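Lemlem Tamiru had wanted to see the inside of a computer since she was eleven, and now she was grown up, with two cups of tea, a whole free evening and her aunt's old desktop on the table with its side panel off. Oh, it was wonderful in there!

"It's a city," she said.

"It's a computer," said Brian Owino, who had come over to help and had so far eaten most of the crackers.

But it was a city! It had a green downtown with tiny white blocks, and long black memory slots lined up like train platforms, and over all of it those crazy loops of red and orange and yellow wire, with one light blue cable wandering off toward the drives on business of its own. 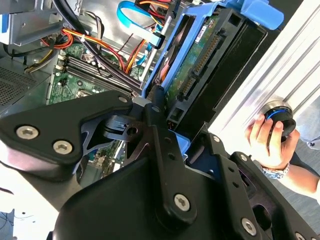
## The Letter

The aunt, Nyokabi Ondieki, had written poems on this computer. She'd never printed them (she said printing was for bills), and when the old thing stopped starting up she had shrugged and bought another one and never mentioned the poems again. Lemlem found out from a letter, a real paper letter, with one line squeezed in at the bottom: *There were 91 of them, I think. The one about the ferry was good.*

Lemlem had read that line so many times that the fold in the paper was going soft.

"So we need the hard drive," said Brian.

"We need the ferry," said Lemlem.

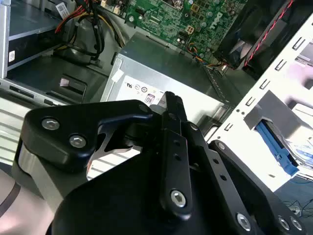

She had brought the letter to the table and propped it against the sugar bowl, where she could see it while she worked. Brian read it again and got interested in spite of himself, and soon he was leaning in farther than she was, pointing out the DELL printed on the board and the little 80 PLUS mark on the power supply as if he'd discovered them on a mountain. "And look at that blue rail!" he said. "That's your drive, right there in the cage." Lemlem could have hugged him. She squeezed the end of the rail, very gently, the way you'd pick up a baby bird.

It didn't move. She laughed out loud, she was so nervous, and tried again with both thumbs.

"It clicked!" Brian shouted. "Did you hear it click?"

She had heard it click. It was the best click of her life.

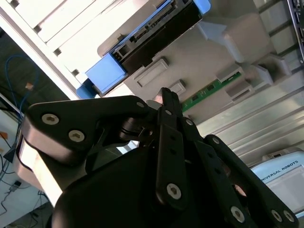 ## The Ferry

They plugged the drive into Brian's laptop with an adapter from Skudby, the corner shop that sold everything, and waited. The drive hummed. A folder came up, and another folder inside it, and then a long, long list of titles, and Lemlem forgot all about her tea.

"Read me one," said Brian.

She read him the ferry. It was short, and it had rain in it, and a man selling oranges on the lower deck, and her aunt at nineteen with wet shoes, deciding not to go home yet. When she finished, Brian didn't say anything for a while, and then he asked if she would read it again, so she did, slower.

After that they read all evening, taking turns, until her voice went scratchy. Between poems she kept glancing over at the old machine, at the silvery ridges of metal and the pale gray slots, thinking how long those words had sat in there in the dark, safe as anything.

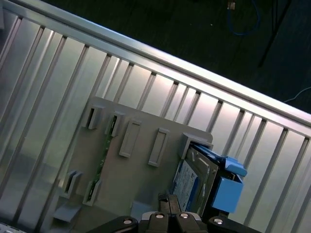
*The quiet end of the city, with a blue cable curled beyond the rail.*

Then she picked up the phone and called her aunt, who answered on the second ring and wanted to know what was so important at this hour.

"The man with the oranges," said Lemlem. "Did you ever see him again?"

There was a pause, and then her aunt began to laugh.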